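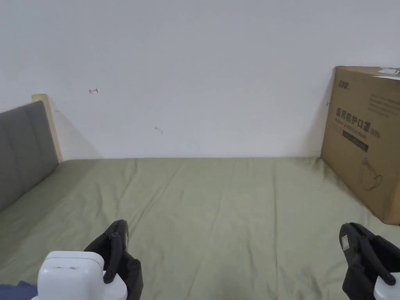 Bed Linen and Room Changeover: Frequently Asked Questions

The following answers apply to all furnished rooms at Skundham House and the Nellbridge annex. Residents of Cairns Court should refer to their own handbook, as the beds there are of a different size.

What bedding is provided with my room?
Each bed is supplied with a mattress protector, one fitted sheet, one flat sheet, two pillowcases and a blanket. Comforters are not supplied. Residents may bring their own, provided that the filling is washable.

May I use my own sheets?
Yes. Please fold the supplied set and keep it in the room until you leave. Sets that cannot be found at checkout are charged at $77.

How often is linen changed?
Linen is exchanged every two weeks at the linen room on the ground floor, between 9 a.m. and noon. Bring the used set with you. Clean sets are issued one for one, and the color may differ from the set you hand in.

The fitted sheet keeps coming off the corners. What should I do?
Check first that the sheet is the right way around, with the label at the foot of the bed. Fit the two corners at the headboard end before the two at the foot, and pull the fabric well under the mattress. If the elastic has worn out, exchange the sheet at the linen room; there is no charge.

Must the sheet be ironed or free of creases?
No. Light creases are normal in a sheet that has been folded in storage. The sheet should be clean, dry and pulled reasonably flat.

How do I clean an upholstered headboard?
Vacuum the fabric with a soft brush attachment, paying attention to the seams between the padded sections. Blot spills with a damp white cloth and let the fabric dry before pushing pillows against it. Wooden edges may be wiped with a barely damp cloth. Do not use bleach, furniture polish or steam.

May I move the bed?
Beds may be moved within the room but should be kept 5 inches from any heater. Two people are needed to lift the frame. Please do not drag it, as the feet mark the floor.

There are marks on the wall beside my bed. Will I be charged?
Marks present when you move in should be entered on the room condition form, including small ones such as pen marks and scuffs. Return the form to the office within your first week. Walls are repainted on a regular schedule, and light wear is not charged. Larger stains, holes and tape damage are assessed at checkout, up to a limit of $200 per room.

May I try to remove a mark myself?
A soft cloth and plain warm water may be used. Abrasive sponges leave a shiny patch on matte paint and often make the repair larger. Ink is best left to the maintenance team — it tends to spread when rubbed.

Where may I put boxes while I pack or unpack?
Boxes may stand on the floor or on the bed during the day, as long as the doorway stays clear. Place a spare sheet or towel under any box that has been stored in a garage or basement. Flattened cardboard goes to the recycling area behind the Predovden entrance.

Can I store boxes over the summer?
A limited amount of space is available from June. Each box must be taped shut, carry a label with your name and room number, and weigh no more than 80 pounds. Mattresses and loose bedding are not accepted.

How should the bed be left at checkout?
Remove all linen except the mattress protector and place it in the bag provided. Leave the blanket folded at the foot of the bed.

Contact: Housing Office, Skundham House, ground floor | © Skundham Residences. All rights reserved. | Back to top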